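Rania Fakhoury did not expect to be picking a women's squad in July. The Gresach coach had planned to rest her regulars until the fall, but two friendlies against Isitz changed the schedule, and she named 23 players on Tuesday.

"I would have liked another month," she said by phone from the team hotel. "The legs are tired. But you don't turn down games like that."

Isitz won the last meeting, 2-0, and Fakhoury still talks about the first goal, a header from a short corner. "We had three people near the ball and none of them jumped," she said. "We've worked on it since."

The biggest question is in goal. Lieselotte Wiegand has been out with a wrist injury, and Fakhoury would not say if she will start. "She trains, then we talk," the coach said. "I'm not going to promise her place to anyone – or promise it to her."

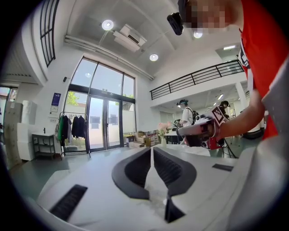 Words: Terence Birkett, soccer desk

Fakhoury expects a crowd of some 2,000 for the first game, which kicks off at 7 p.m. She wants more for the second.

"Bring a neighbor," she said. "The tickets are cheap and the parking is free."

Recent items
Schmieder signs new deal at Prolano
Baumgart out for the season
Han postpones youth cup draw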